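How to get something useful out of a robot open day

Step 1. Pick the dullest task. At Corkside I skipped the speeches and watched blocks and a basket.

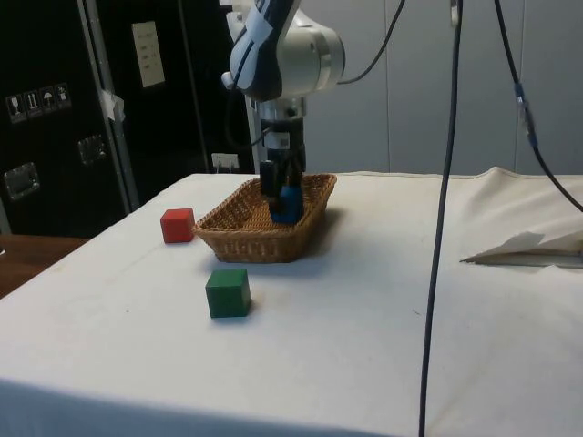
Jaruwan Limsakul wrote in to say dull is fine, but ask how many tries went wrong.

Step 2. Ask for that number. I was told 657 good picks – out of what, they couldn't say.

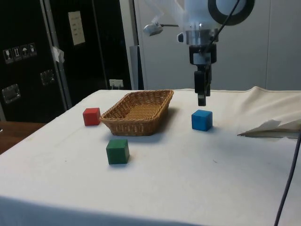 Step 3. Ask to move a block yourself. A fair demo should cope.

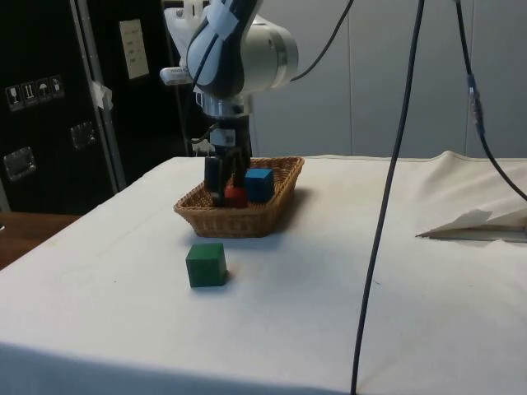

If they say no, write that down too.

Step 4. Watch the let-go as closely as the grab.

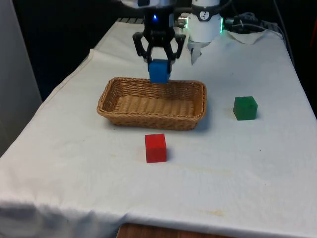

Step 5. Leave the brochure.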